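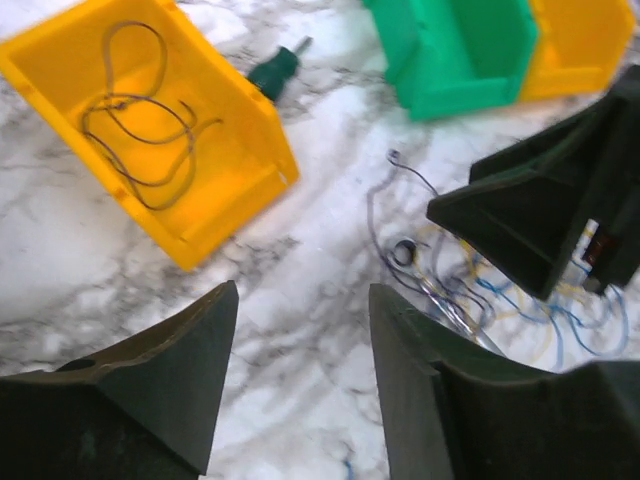 What size bin should I start with?

Start with the medium ones, the kind you can pick up in one hand with your fingers hooked under the front. They hold a surprising amount, they're easy to carry to wherever you're working, and if you outgrow one you can simply split its contents between two. I bought the giant ones first and ended up with a giant jumble of adapters. The small ones are lovely for screws and fuses, but a coil of speaker wire will spring right out of them.

Do I have to sort everything before I buy any bins?

No, and please don't! Sort into whatever you have (shoeboxes, cereal bowls, a muffin tin) and live with those piles for a week. You'll soon see which ones are real categories and which ones you made up because you were feeling ambitious. I had a pile called "probably audio" for a whole month, and in the end it was three separate things and a broken doorbell.

How do you pick the colors?

I'm so glad people ask this, because color is the fun part. Mine go like this:

Yellow: wire and cable
Green: hand tools and anything that turns a screw
Red: batteries and chargers
Blue: tape, glue, and sticky things in general

There's no deep logic to it. Pick colors you can say out loud to someone across the room. "It's in a yellow one" is the best labeling system I've ever used, and it works on visitors, kids, and me before coffee.

What if two bins are the same color?

That's fine, and it's bound to happen with wire. I keep thin hookup wire in one yellow bin and thicker cord in another, with a strip of masking tape on the front lip saying which is which. Put the tape on the lip and leave the side walls bare, so you can still read it when the bins are stacked.

My wire always turns into a bird's nest. Help?

Oh, I have been there. Here's what changed things for me, and I owe most of it to Raelene Henare, who ran the Tuesday repair night at Havutgate when I was first learning.

Coil it over your open hand, and let the wire tell you how big the loop wants to be. If you force a springy wire into tiny circles it will fight you forever. Every second loop, flip your wrist so the wire goes under itself (search for "over-under coiling" if you want to see it done). Finish with a twist tie or a scrap of hook-and-loop strap. Rubber bands get brittle and then they get sticky, and you'll find the remains in the bottom of the bin years later.

For very thin wire, wrap it around a piece of cardboard with a notch cut at each end. Write the length on the cardboard. You'll thank yourself.

I already have a tangle. Is it worth saving?

If it's one continuous piece, nearly always. Tip the bin over, get the whole thing out on a clear surface, and find a loose end. Then loosen the tangle by pulling the loops wider before you try to thread anything back through. Fionnuala Dunne timed herself on one of mine and had it done in 17 minutes, while telling me a long story about a ferry. My own time on a similar mess was 44, with no story.

If it's lots of short pieces knotted together, keep the ones longer than your forearm and recycle the rest.

Is a kitchen counter okay as a workspace?

It's where I do nearly all of my sorting! Good light, good height, and a smooth top that shows you every dropped screw. A few things to watch for:

Put a tray or a towel down if you're handling anything sharp or oily.
Unplug the toaster and move it well out of the way.
Wipe down before and after. Little bits of wire insulation get everywhere.
If your counter has a busy pattern, use a plain tray for small parts. Tiny gray screws vanish on veined stone.

Please don't solder on the kitchen counter. Vaughan Hollis did, once, and he still has the mark to show for it.

Should screwdrivers live in a bin or on a rack?

Both work. A rack is prettier, and you notice right away when one is missing. A bin is better if you carry your tools from room to room, and a short, chunky screwdriver fits in one very happily. Long ones make a bin tippy, so lay them flat or give them a tall jar.

I keep one small screwdriver out on the counter whenever I'm sorting. There's always a battery door to open.

Can I stack the bins while they're full?

Yes, if they're the stacking kind and you keep the heavy ones at the bottom. Check that the base is sitting properly on the rim of the one below, then give it a gentle wiggle. I stop at four high. For anything taller, use a wall rail, and screw it into a stud.

How do I clean them?

Warm water, dish soap, and an old toothbrush for the corners. Dry them fully before any metal goes back in. Sticker residue comes off with a dab of cooking oil, left on for a few minutes and then washed away with more soap.

How often do you redo the whole thing?

Twice a year for the full empty-everything-out session, usually once in April and again when it starts getting dark early. In between, I pick 2 bins on any evening when I feel like it and just do those. Put on some music! It's a really nice way to spend an hour.

Where can I swap parts I don't need?

Theerawat Yensuk runs the swap shelf at Havutgate, next to the back stairs. Bag your parts, write on the bag what they are, and mark anything you haven't tested with a question mark. Cables go in the crate underneath. Take whatever you'll use, and if you find a good length of red hookup wire, leave a note on the board, as Rungnapa Inthanon is looking for some.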